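Workshop notebook
Filed under: Chores, grasping, odds and ends
Thursday, February 11, 2021
By Jana Wiegand

Cups again. Temitope Tijani asked me on the phone last night whether we're any nearer to a machine that can clear up after a tea break, and I said yes, then spent half an hour explaining why I didn't quite mean it!

So, for the record. Thin plastic cups are still the worst thing on the chore list. A mug will put up with nearly anything (you can grab it crooked and it forgives you), but a flimsy cup gives way as soon as you squeeze, and if you don't squeeze enough it slides off down the finger. Out of 79 tries on the Mesow settings we got 67 that I'd call clean, meaning picked up, carried to the tray and still cup-shaped at the end. Better than I'd feared, but I wouldn't let it near a full one.

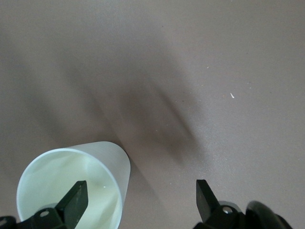
What I keep coming back to is the approach. If one finger goes over the rim and the other stays outside, you only have to pinch the wall, and the wall is the bit that can take it. Going round the whole cup looks tidier and crushes more of them. Temitope thinks we should slow the close right down as well – fair enough, but we're already so slow that my gran could do the washing-up twice over.

Shadows are the other nuisance. I moved the lamp before lunch and the rim finder went from fine to hopeless, so I moved it back and put tape on the floor. Please leave the tape alone!

Still to do: try the softer pads from Balogh, ask Workesen for another sleeve of cups (we've had over 800 out of them already), and rerun the lot with the lamp on the other side. Would like it done before March. Wiping the table can wait.

Print this entry | E-mail to a colleague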